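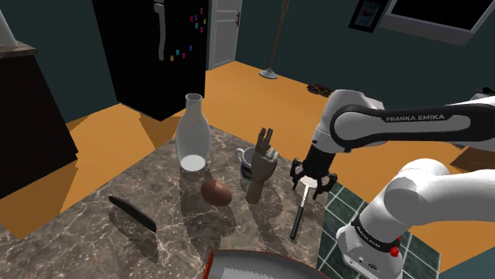
Usomeo Interim Report: Simulated Kitchens, Real Planner

Filed under: Grant Reports / Manipulation Software

To: Pao-chu Kan, Kocabaş Fund
From: Carys Lewis, Usomeo project, Nutville
May 28, 2018

Dear Pao-chu,

Your last letter asked for a report that could be read by someone who doesn't write planners for a living, with fewer acronyms than the previous one. I have cut them to zero and lost a page and a half in the process. The short version is that the planner works more often than it did in November, the perception code works less often than we told you it would, and the tooling, for which we asked for no money at all, has eaten most of the spring.

Where the work stands

Everything still runs in simulation. The arm in our kitchens is a Franka Emika model, and the objects on the counter are drawn from a library that Barış Türkmen put together with a free hand. That is how the same stretch of marble comes to hold a glass bottle, an American football and an artist's wooden hand. I argued for a more sober kitchen. Barış argued that a planner which only knows crockery will go to pieces the first time somebody leaves something odd by the sink, and the results have so far taken his side, which he mentions.

The standard test is a batch of 1000 episodes. In each one the scene builder (we call it Zudmont, after a misspelling that got into the repository early and can't now be removed without breaking the build) lays out a counter, names a target object and hands the whole thing to the software. The software has to find the object, choose a grasp, plan a path and close the fingers without knocking over the neighbors. An episode fails if any of those steps fails. It also fails if the simulator crashes, which we count against ourselves in a spirit of fairness we sometimes regret.

Planning

Canan Eren rewrote the path planner over the winter. The old one treated every object as a box with a safety margin, so a knife took up as much room as a loaf of bread and the arm would go a long way around to avoid nothing much. The new one uses the object's own shape once the gripper gets close and falls back on boxes further out. Paths are shorter and the arm no longer looks as if it's trying to leave the room.

Utensils are the remaining trouble. A spatula with a long handle can be grasped in a great many places, and the planner has poor taste. It likes to take hold close to the head, where the shape is wide and the contact score is high, and then has the whole handle to swing past everything else on the counter. Canan has added a term that penalizes the reach of whatever is sticking out of the grip. With the term set low, nothing changes. With it set high, the arm declines to pick up utensils at all. She is looking for the value in between and has asked not to be given a deadline for it, so I'm passing that request along with my support.

Perception

We promised you object poses from the wrist view alone by this report. We have them for upright objects. Objects lying down are another matter, and cups are the worst of them. The pose estimator learned from a training set in which cups mostly stood up, and it has come to believe this is a law of nature. Show it one on its side and it will often report a standing cup of an unusual shape, with great confidence, and the grasp planner, which is a trusting piece of software, will come straight down on it.
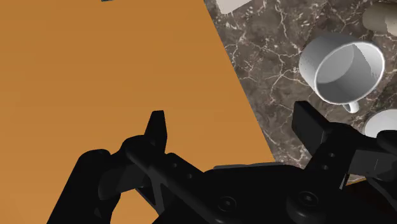
Erdal Tekin has been regenerating the training set with orientation drawn at random, which sounds like an afternoon's work and took 11 days, most of them spent on handles. A cup on its side can rest with the handle out to one side or propped against the counter, and the simulator's contact solver had its own ideas about which of these were stable. We had cups that rocked. We had one that rolled gently off the counter in every episode it appeared in, and for a while this was scored as a success because the counter had been cleared.

The other weakness is objects only partly in view. From the wrist, the fingers themselves hide a good part of what's beside them, and anything near the border of the view may show up as a rim and nothing else. At present the estimator guesses a full shape from the visible part. Erdal would like it to say "don't know" and ask the planner for a second look from somewhere else. The planner has no way of receiving such a request. Canan and Erdal have now agreed on a message format, after a discussion that I was glad to attend only the start of.

Plain surfaces also gave us grief. A large flat area of one color gives the depth code little to hold on to, while the veined marble next to it gives it rather too much, and where the two met we used to get a phantom step that the planner would politely climb over. A filter on the depth estimate has mostly dealt with that. It adds a delay to each look, which we can live with in simulation and will have to pay back later.

Tooling

When an episode fails we want to know why, and until this spring the way to find out was to ask Barış. He has now written a replay viewer that loads a failed run, shows the room view beside the wrist view, and lets you step through what the software believed at each moment. It keeps the last 100 failures and throws out the oldest. It has cut the time we spend arguing over whose code was to blame and raised the time we spend watching, so I wouldn't claim a net saving yet.

Batches run overnight. A full one takes 48 machine hours, split across the machines we have, and is restarted by a script whenever one of them stops. The script is four lines long and may be the most reliable thing we've produced under this grant.

What changes in the plan

I would like to move the "second look" behavior forward and push drawer opening back to the final period. Drawers were in the original proposal because they looked good in the original proposal. They depend on perception that copes with partial views, and we'd be building on sand until that is in place. No change to the budget total is needed. I'd ask to shift the unspent travel line to compute, as none of us has gone anywhere.

The first batch with Erdal's new training set starts once the message format is merged. I'll send the failure breakdown when it's done, whichever way it comes out, and Canan will add a page on the utensil term if she has found her number by then.

Regards,
Carys

Related reports
Usomeo November Report: Boxes, Margins and a Very Cautious Arm
Zudmont Scene Builder: Notes for New Users
Replay Viewer, First Release
Contact Solver Settings and Why Your Cup Is Rocking
Drawer Opening: Original Work Plan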